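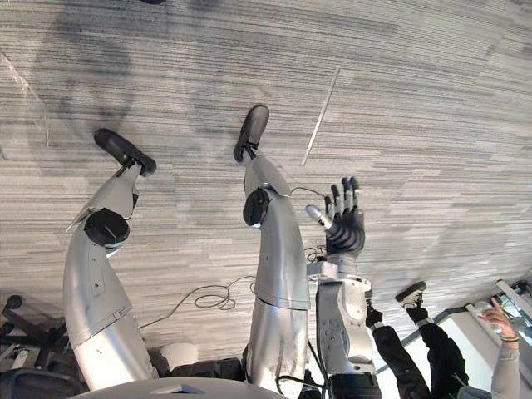
Figure 3. Low-pile carpet in room 94 of the Tandorton building, seen from standing height. The streaks are light grey, white and charcoal.

3.2 Floor covering and visible wear

The second group of rooms has a carpet with short pile and a horizontal streak pattern (Figure 3). Three shades are mixed in the streaks, so the eye does not find one base colour. A faint light seam crosses the carpet diagonally. In our survey, seams of this kind were reported by few occupants, although they walk over them every day.

We received 868 answers to the questionnaire, of which 317 came from rooms with streaked carpet. Occupants of these rooms judged the floor as cleaner than occupants of rooms with plain carpet, also when the cleaning schedule was the same. Pavlović found a similar effect in the Edora offices, but her sample included hard floors and the comparison must be made with care. We did not measure the soil in the pile. The effect of shadow on the judgement of colour is treated in Section 3.4.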